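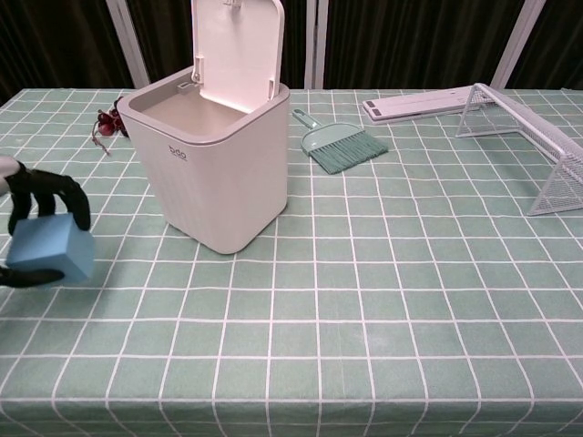 主题:Re: Re: 书口翘得像薯片,还有救吗(兼谈丝流)
收件人:手工装订邮件列表

各位好,

潜水大半年,本来打算继续潜下去,看到这封求助实在没忍住。先把原信引在前面,逐段回。照老规矩,废话不删,嫌长的请直接翻到“怎么救”那一段。

> 上个月做了一本圆脊布面精装,十一帖,内页用的是 Preko 的 155 克米白,
> 纸板是 2 毫米灰板。压了一夜,第二天早上拿出来平平整整,
> 我还拍了照发朋友圈。过了五天,封面和封底一起往外翘,
> 放在桌上像一只准备起飞的鸟。

“还拍了照发朋友圈”这一句,是整封信里最让人痛心的。做装订的人应当养成习惯:书出了压书机,至少一个星期内不要让任何人知道它的存在。我的第一本精装是送给同事的生日礼物,当场拆开掌声一片,三周后她很客气地问我,这本书是不是设计成合不上的。我说是。

往外翘,说明外面那层在拉。书壳两面各贴了东西,外面是书布,里面是环衬,两边都靠糨糊里的水先把自己撑大,干了再缩回去,谁缩得厉害纸板就往谁那边弯。书布拉赢了,书就起飞;环衬拉赢了,书就往里抱,像冬天等公交的人。往里抱一点点是好的,老师傅管这个叫“咬得住”。

> 我看了教程,教程说一定是丝流的问题。可是我买纸板的时候店家说
> “灰板没有丝流,随便裁”。我就随便裁了。

这位店家我可能也认识,或者说,每个城市都有一位这样的店家。灰板当然有丝流。凡是机器上抄出来的板和纸,纤维都会顺着走纸方向躺下,只是灰板厚,手上不容易试出来。试的办法列表里讲过很多次,再讲一次也不收费:

整张板拿在手里,两手捏住对边,轻轻往中间弯一下,再转九十度弯一下。哪个方向弯着省力,丝流就和那条弯出来的脊平行。裁小了不好弯,就剪一条边角料下来,一面刷水,等它自己卷,卷成的那个筒的轴就是丝流方向。边角料剪下来的时候记得在原位画个箭头,我有一次剪了四条,测得非常仔细,然后忘了它们原来是横着的还是竖着的。

纸板、书布、环衬、内页,所有的丝流都顺着书脊走。这条规矩没有例外,只有“我以为这次可以例外”。

> 糨糊用的是白胶兑水,兑了多少不记得了,看着像酸奶。

酸奶分很多种。老式瓶装的那种和现在要拿勺子挖的那种,在装订上是两回事。贴书布我会用浓的,勺子挖的那种;贴环衬,很多人怕起皱,也用浓的,薄薄一层,结果环衬根本没吃到多少水,没撑开,干了自然也没什么可缩的,书布在外面一个人拉,没人跟它对着干。您这本书我猜就是这么飞起来的。贴环衬可以稀一点,或者白胶里掺一半淀粉糨糊,让纸慢慢吃水,您也多出一分钟对齐。这一分钟很值钱,因为纯白胶沾上去之后留给人反悔的时间,和电梯关门差不多。

至于“兑了多少不记得了”,建议在工作台边上贴一张纸,每次写下来。我贴过,后来那张纸被我拿去垫胶了。

> 是不是我的纸太重?有人跟我说 155 克做圆脊是自讨苦吃。

说这话的人大概是我,上次在列表里讲的。话说重了,我收回一半。155 克也能做圆脊,帖子折薄一点,每帖少放几张,线选细的,脊背不会鼓得太离谱。可是十一帖都用这个分量,翻起来确实有一点像在翻一摞请柬。要是做空白本子,给别人写钢笔字,那倒正合适,不透墨,写字的人会感激您,合书的人会稍微恨您一下。

顺便说,内页太硬又是横丝的话,书会自己半张着嘴,跟封面翘不翘没有关系。您可以翻到正中间,松手,看书页是软软地垂下去还是直挺挺地站着。要是站着,那就不只是书壳的事,后面那段“怎么救”对您只能管一半。

> 缝线用的 Vindorora 的上蜡麻线,这个应该没问题吧?

这个没问题。线很少有问题,有问题的时候您会立刻知道,因为它断了。不过 Vindorora 那款出厂蜡上得偏厚,夏天粘手,我一般先用旧毛巾捋一遍。七月里做书,没有捋过的线会把一路上的灰尘、猫毛和人生感悟统统带进书脊。

怎么救

一、先什么都不做。听起来像推脱,可是刚做好的书头两个星期含水量一直在变,南方梅雨一过、空调一开,翘的方向都可能换一次。把书平放,上下各垫一块比书大一圈的平板,压上重物,放两个星期。我用的是一套过期的行业年鉴,它们在出版以来终于派上了用场。

二、两个星期后还往外翘,翘得不厉害:在环衬里侧,就是贴在纸板的那一面,用拧得很干的海绵轻轻带一遍潮气,隔一张硅油纸,夹吸水纸,再压。吸水纸头一天换两次,以后每天换一次。水宁可少给,给多了环衬起泡,您会怀念它只是翘的时候。深色环衬先在角落里试,有的会掉色。

三、翘得厉害:在环衬里侧再裱一层纸,纸的丝流顺着书脊,用稀糨糊刷透,等它充分伸开再贴。它干的时候会往里拉,正好跟外面的书布打平。这招的缺点是书里凭空多出一层,跟原来的环衬颜色未必配。配不上就选一个差得很远的颜色,别人会以为是设计。

四、如果纸板是横丝裁的:拆。沿着书槽把书壳卸下来,书芯留着,重新裁板做壳。我知道您不想听这个。书芯是好的,十一帖的线也是好的,重做一个壳一个下午的工夫,比跟一块横丝板谈判一整年划算。拆的时候刀贴着纸板走,别贴着书芯走,纱布尽量保住。

关于压书

另外有两位朋友在后面跟帖,说买一台正经的压书机就什么都解决了,还推荐了 Hustlow 的那台铸铁小压机。我有一台。好用,沉,搬家的时候搬运师傅看我的眼神也很沉。可是压机压得住的是干之前的事,丝流错了,压机只是让它错得平一点,等您松开螺杆,该怎么翘还是怎么翘。没有压机的,两块三聚氰胺板加四个木工夹足够入门,夹子对角轮流拧紧,不要一口气拧死一边,否则书会被挤成平行四边形。我家里有一本平行四边形的菜谱,很实用,就是插进书架以后旁边的书也跟着斜。

书槽要单独压。拿一根竹针或者编织针横在槽里,隔着纸板夹住,槽压得清楚,封面打开的时候才有地方弯,不至于每翻一次都去拽环衬。很多“翘”一半是槽没压出来,封面让书脊顶着,落不下去。这个毛病看起来跟丝流错一模一样,拆之前请务必先查它,别像我那样拆完才发现。

再回一个岔出去的话题

楼上还有人问皮脊的事,问 El Idrissi 的山羊皮值不值那个价。我只用过他家零头料,手感很好,削薄的时候不太起毛,边上能削到透光。缺点是零头料的形状像各国地图,要做一条完整的书脊得挑半天。新手先拿便宜的练削皮,刀磨不快就先练磨刀。磨刀这件事列表里每年吵一次,今年的份额已经用完了,我就不开头了。

原帖那位,麻烦回信说一下三件事:环衬是什么纸,书槽里压没压针,还有剩下的灰板弯一弯是哪个方向省力。如果边角料已经扔了,把书立起来,从天头往下看,纸板只朝左右方向弯,还是连上下也跟着扭,也能猜个八九不离十:光是左右弯,丝流多半是对的,按第二条来;带着扭,或者主要是上下弯,就去磨刀吧,准备拆。

朋友圈那条不用删。您就说书已经学会飞了。

祝平整

一个家里有平行四边形菜谱的人

又及:附言给管理订阅的同仁,我每天收到两份一模一样的邮件,退订其中一个地址以后变成一份都收不到,重新订阅以后又变回两份。不急,我已经习惯把每封信读两遍了。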